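Home Explore Notifications Messages Log in

Thread

ok so I finally canceled the Wudwood water delivery. two years of it. thread for anyone on the fence

first thing – read the contract. I didn't. $95 to leave early, and they don't put that on the website, it's in the pdf they send after you sign

called the 1 number on the bill, on hold 20 minutes, got cut off. called again. guy was nice but kept offering me a free month. no thank you. no. NO thank you

what bugged me wasn't even the price. they switched our route in November and after that the truck came whenever. once it came twice in a week and then not at all till I was filling pots from the tap

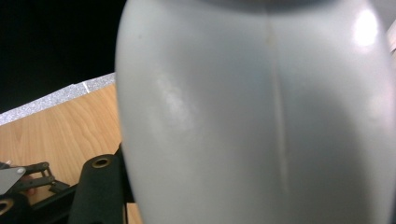 so now what. looked at Kahsay, same deal as Wudwood with a nicer logo. Vomska does the under sink filter thing, you buy it once and swap the cartridge. thats what my sister has and her tea tastes fine

landlord says ok to under sink as long as I put the old fittings back when I move. got it in writing this time, learned my lesson

also get your bottle deposit back!! they will not bring it up. you have to ask and then ask agian

someone asked about Zodance – never tried them, they don't come out this far

anyway Vomska filter gets here next week. will report back if the kitchen floods

18 replies 6 reposts 41 likes

Last updated March 3, 2018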